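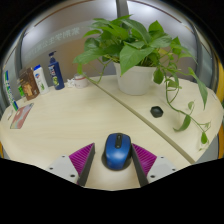 24 Jan 2018. Second day on the shared desks in the Brornville room. Tharushi wants a layout that works for whoever sits down next, so I am writing up what we tried. The two desk panels stay pushed together for now. I used the seam as my reference line for everything, as it can be found again without a tape. The pothos goes just to the right of it in its white pot, and the toiletries stay in a row along the back left edge. The blue mouse is the one we are keeping at this station. The plant takes more room than its pot suggests, with leaves going out on all sides and the long vine lying out to the right, so any measurement of free desk has to be taken from the leaves.

Surface first. Wiped both panels with the Cassim cleaner at the weak dilution, then a plain damp cloth, then dry. The strong dilution left a haze last time in raking light, and Merle had to go over it twice. No haze this time. The seam holds crumbs and dust. A folded index card run along it gets most of them out. The vacuum nozzle is too wide and just pushes things along.

Checked the join for level. Straightedge laid across it in three places: front, middle, back. Flush at the front and middle, and the right panel sits 2 mm low at the back. Turned the rear foot out until the straightedge stopped rocking, then locked the nut. Check again next week, the floor in that corner is not good and the foot may settle.

Mouse. Tracks fine on the bare wood, both panels. It hesitates when it crosses the seam, and I could repeat that every time at slow speed, less at normal speed. Options:

- mouse mat over the seam (Xinyi has a spare)
- move the working position further left so the hand never crosses
- tape the seam (no, we did this in the old room and the glue crept)

Going with the mat. Tried Xinyi's and it lies flat, no ridge felt through it. Left it in the drawer until she confirms she doesn't want it back.

Plant. Sajib asked if it could go on the windowsill. I would rather leave it where it is until the cold spell is over, the sill is in a draft and the last one dropped leaves there. If the vine gets in the way of the right elbow, lift it and lay it back toward the wall. Don't cut it without asking Shahnaz, who wants cuttings and has a place for them. Watering: a small amount when the top of the soil is dry to the first knuckle. Please stop giving it leftover tea. Put a saucer under the pot before watering, or carry it to the sink. There's an old ring on the other desk from October that never came out.

Toiletries. These came over from the washroom shelf when the shelf was taken down, and they have been on the desk since. They are not in the way where they are, but the back edge is where the cable tray is supposed to go. I priced a wall shelf from Kirketti: the short one is 80 and would take the whole row with space left over. The long one is more and would foul the light switch. Tharushi to decide. If the answer is no, they go in the cupboard under the sink and people can fetch them.

Light. Took readings with the handheld meter at the mouse position and at the back edge, overheads on, blinds half down. Mouse position was good. Back edge was darker than I would like for reading labels, but no one is working there. With the blinds fully up there is glare on the left panel in the morning. Half down is the setting, and I put a pencil mark on the cord.

Desk height. Left it where it was. Merle and Sajib both sat at it for a while and had no complaint, and Merle is the shorter by a good bit. Chair arms clear the underside, just.

Budget, so it is written down somewhere: the whole room has 2,495 and the Oltora quote for new single-piece desktops takes over half of it. I don't think we need them. With the foot adjusted and a mat down, the joined panels do the job, and I'd sooner spend on the cable tray and a better lamp. Shahnaz disagrees on the grounds that the join will open up again when somebody leans on the front edge. Fair point. Two mending plates underneath would deal with it. Screws no longer than the panel thickness less a few mm, measure first. I haven't looked at what is under there yet, there may be a rail in the way.

Tried a quick layout test after lunch. Six people, one at a time, asked to sit down, use the mouse, write a few lines on paper, then reset the desk as they found it. Everybody got the mouse back to within a hand's width of where it started. The plant got turned by two of them and nobody turned it back. Papers ended up on the left panel every time, including with the left-handed person, which I didn't expect. So the left panel should stay clear in front, and nothing else gets added to that back row.

Small stuff:

- felt pad missing from one chair leg, scratches the floor. Spare pads in the second drawer of the grey cabinet.
- Cassim bottle is nearly out. Reorder the same one.
- power strip under the right panel is hanging by its cord. Screw it up or lay it on the floor.

To do:

- [ ] Xinyi: yes or no on the mat
- [ ] Tharushi: wall shelf
- [ ] me: look underneath for the rail, get mending plates
- [ ] Sajib: saucer for the pot
- [ ] re-check the rear foot with the straightedge

Left the blinds half down and the overheads off. Straightedge is back on its hook behind the door.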